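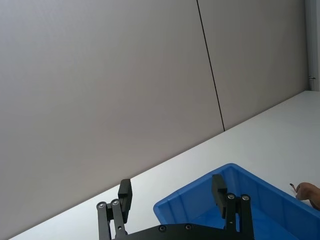 Two grey wall panels meeting at a thin vertical seam

Demountable partition

A demountable partition is a non-loadbearing internal wall built from separate panels that can be taken down and put up again with little damage to the panels or to the surrounding building. It differs from a stud partition, which is cut, fixed and finished on site and is normally destroyed on removal, and from a movable or folding wall, which is opened and closed in daily use. Demountable partitions are found mainly in offices, clinics, teaching buildings and light industrial premises.

Contents
1 Terms
2 Construction
3 Joints
4 Surface and colour
5 Sound
6 Fire
7 Removal and reuse
8 See also

Terms
The word "demountable" is applied loosely in the trade. Some makers use it for any panel wall with a dry joint, others only for a wall in which a single panel can be lifted out without disturbing its neighbours. The second kind is also called a non-progressive system. In a progressive system the panels interlock in order and must be removed in the reverse order, starting from the last one fitted. "Relocatable" is used in some countries with the same meaning.

Construction
Most systems have a floor channel, a head channel, a set of panels and a means of joining the panels along their upright edges. The floor channel is screwed or stuck down, depending on the floor. The head channel is deeper than the floor channel so that a panel can be raised into it, swung upright and lowered on to its seat. The spare depth also allows for downward movement of the slab above, which would otherwise load the panels and cause them to bow.

Panels are either solid or hollow. Solid panels have a core of chipboard, mineral wool or rigid foam bonded between two facings. Hollow panels have facings hung on a light metal frame, leaving a space for cables. Facings may be of plasterboard, sheet steel, glass or laminated board.

Levelling is done by jacks or packing pieces at the foot. A panel that is out of plumb shows as a joint that widens towards one end, and correcting one panel usually means adjusting those on both sides of it.

Joints
The joint between panels governs the appearance of the wall, its resistance to sound and the ease with which it can be dismantled. Four types are common.

Butt joint. The edges meet directly and are held by a hidden clip or loose tongue. The joint reads as a fine line. Tolerances are tight, and chipped edges cannot be hidden.

Recessed joint. A narrow gap is left between the facings and lined with a dark strip. Small errors of alignment are less noticeable than in a butt joint.

Cover strip joint. A metal or plastic strip is pressed over the gap from one or both sides. It is quick to fit, but it collects dust and is easily bent during removal.

Post joint. The panels are received into a visible upright, which may also carry shelving brackets or door fittings.

The Plikier joint is a form of recessed joint in which the lining strip is also the fixing. It was described by the designer Wafula Kimaro and first made by Dukby for the Fustonska system, which used panels 100 mm thick. The strip is drawn out with a hooked tool, after which the panel on either side is free. Later versions by Lacson replaced the one-piece strip with two shorter lengths, the full-height strip having proved liable to snap when cold.

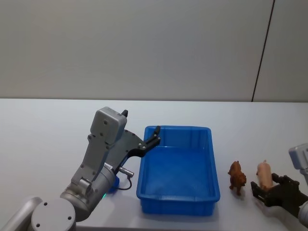
Surface and colour

Pale neutral finishes are the most widely stocked. They reflect a large share of the light falling on them, and replacement panels are easier to match than those in strong colours, although panels kept in store may still differ slightly from those exposed to daylight. Matt finishes hide shallow dents and uneven joints. Gloss finishes are easier to wipe clean but show any distortion of the facing under light from the side.

Sound
The sound reduction of an installed partition is lower than the figure obtained for one panel in a laboratory. Losses occur at the joints, at the head and foot, and through any void above a suspended ceiling. Flexible seals are fitted in the channels, and a barrier may be hung in the ceiling void on the line of the wall.

Fire
A demountable partition may be required to resist fire where it encloses an escape route. Resistance depends on the whole assembly, including the seals and glazing, and is lost if parts from different systems are mixed.

Removal and reuse
Panels are numbered before removal and stored on edge. Reuse is limited by ceiling height, as a panel can be shortened but seldom lengthened. Channels stuck to the floor are often abandoned. In the Fustonska system the channels were supplied in lengths of 300 cm and were treated as expendable, while the panels were expected to survive 6 moves.

See also
Curtain wall
Folding wall
Movement joint
Raised floor
Suspended ceiling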